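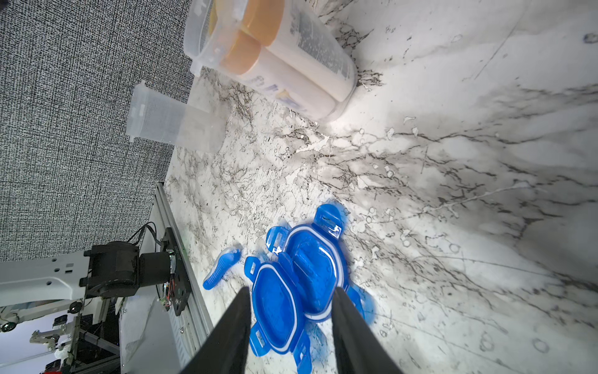
2023-03-19

I've been cooking dried beans every week since January and a few people asked how I do it, so I'm putting it all in one thread. It's long. Mute me if you don't care about beans.

Why I started: the canned black beans at Halow went up 39 cents between one shopping trip and the next. I stood there with the can in my hand and then bought a bag of dried ones from the bottom shelf. That was the whole decision.

First pot was bad. Skins were tough, the middles were chalky, and I gave up and ordered a sandwich. I blamed the recipe. I think now the beans were just old. The bag had been marked down and the corners were dusty.

Old beans are the most common problem. They don't spoil if they're kept dry but they lose moisture for years, and at some point no amount of simmering fixes them. Buy from a store that sells a lot of them. If there's a date on the bag, look at it.

Sort them before you do anything else. Spread them on a baking sheet, pull out the shriveled ones, the split ones and anything that's a rock. I have found two small rocks so far. One was the exact color of a pinto.

Rinse after you sort. The water will be a little dusty. Keep going until it looks clean.

Soaking: big bowl, a lot more water than you think, leave it overnight. They roughly double in size. If your kitchen gets warm, put the bowl in the fridge so it doesn't start to ferment. I learned that one in my last apartment, where the radiator could not be turned down.

I salt the soaking water. A tablespoon of table salt for a one-pound bag. My mother was told all her life that salt makes beans tough and she still won't do it. I've done it both ways with the same bag and the salted ones had softer skins.

If you forgot to soak, cover them with water, boil for a couple of minutes, turn off the heat, put the lid on and wait an hour. Then drain and cook like normal. It works fine. More of them split, so I do that for soup and save the overnight soak for salad.

IMPORTANT, please read this one even if you skip the rest. Red kidney beans have a toxin in them that will make you very sick if they're undercooked. Soak them at least five hours, throw that water out, and boil them hard in fresh water for 30 minutes before you turn it down.

Slow cookers may not get hot enough to take care of it. If you're making chili in one, boil the kidney beans on the stove first. Onyekachi Idahosa, who I used to share a kitchen with, got this wrong once and missed two days of work.

White kidney beans (cannellini) have the same thing in a smaller amount. I treat them exactly the same and don't think about it.

For everything else, fresh water, bring it up to a boil for ten minutes, then drop it to where you see a bubble here and there. A rolling boil the whole time beats them up and you get mush on the outside.

What goes in my pot: half an onion, a bay leaf, two smashed garlic cloves, a spoon of olive oil. Sometimes the end of a carrot. I fish all of it out later except the garlic, which has usually disappeared.

What does not go in until the beans are soft: tomatoes, vinegar, lemon, wine. Acid keeps them firm. I put a can of tomatoes in too early in February and that pot went almost four hours.
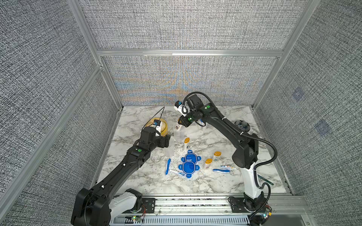 Do you have to soak lentils and split peas too?

Lentils and split peas go straight into the pot after a rinse. Most brown or green lentils are done in under half an hour, and red ones are faster than that and fall apart. Split peas take longer than lentils but they still don't need a soak.

Times for soaked beans on my stove. Black beans, an hour, a bit more. Pinto, an hour to an hour and a half. Navy, about the same as pinto. Chickpeas, an hour and a half and sometimes two. Your stove and your water will change all of this.

On water: if yours is hard, that could be why your beans take forever. Kolbrún Kragh moved across town and her chickpeas suddenly took twice as long. A small pinch of baking soda in the soak fixed it. Small. Too much and they taste like soap.

How to test. Take out five, from different parts of the pot, and eat them all. If even one is chalky, keep cooking. I used to test one bean and that is not enough beans.

When they're done, turn off the heat and taste the liquid. Add salt now until it tastes like a decent soup. Let them sit in it for half an hour. This made more difference than any of the stuff I bought.

Stuff I bought: a Prudik pot that holds 4 quarts. It's heavy and it's fine. The pot I already had was also fine. If I were doing it over I'd have kept the money.

I don't own a pressure cooker. People keep telling me to get one. I like having something on the stove on a slow afternoon and I'm home anyway.

Save the liquid. Black bean liquid goes in rice. Chickpea liquid goes in soup, or thins out hummus. Kidney bean liquid I only keep from the final cooking, never the soak.

Storage: cooked beans keep three or four days in the fridge, in their liquid. Drained ones dry out and get a wrinkled look. Cool them in something shallow first. A deep pot of hot beans takes a long time to get cold in the middle.

Freezer: a cup and a half of drained beans is close to what you get from one regular can, so I freeze them in that amount with enough liquid to cover. Leave space at the top. I cracked a lid not doing that. They're good for months.

Write what it is on the container. Frozen pinto and frozen kidney look alike through frost, and I have made a chickpea curry with navy beans. It was okay.

For the dry ones, anything with a tight lid works, kept out of the light and away from the stove. Finish the old ones before you pour new ones on top. If you mix them you'll have soft beans and hard beans in one pot and you can't fix that.

Three things I make over and over. Black beans and rice with a fried egg. White beans mashed on toast with lemon and a lot of pepper. Pasta with chickpeas, which is mostly garlic, rosemary and a splash of the cooking liquid.

Someone asked about gas. Throw out the soaking water, rinse, and start with small portions if you don't eat beans much. It got better for me after a few weeks. That's as much as I know.

Dagný Kirkegaard asked if it really saves money. A one-pound bag gives me about the same as three and a half cans. At my store it's cheaper by a fair amount, not counting the gas for the stove. I haven't tried to work that part out.

I still keep two cans in the cupboard for nights when I get home late. Drain, rinse, done. There's no shame in a can.

Next I want to try the big white lima beans baked in tomato. Miłosz Czarnecka sent me his oven method and it has a lot more dill than I would have guessed. Will post when I've made it.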